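Week 6: Who gets to sign away an island?
Handout, Tae-yang Koo

Last week we left the two delegations arguing over lunch.
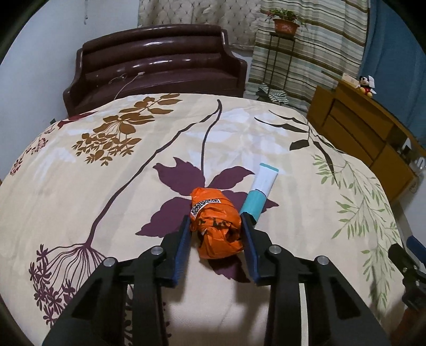 Lunch was the easy part. Most border treaties have to get through a parliament, and parliaments contain people who'd like to be re-elected.

Terms for today:
Cession: handing territory over by agreement, usually with a handshake and a fixed smile.
Ratification: the stage at which the smile goes.
Uti possidetis: you keep the lines you inherited, however silly.

Seminar groups: Yu-na Ahn's takes the government side, Lertchai Yimyam's the opposition. Shouting is permitted until 16 minutes past.

Reading: Núñez, chapter 2, nearly 91 pages. The footnotes count.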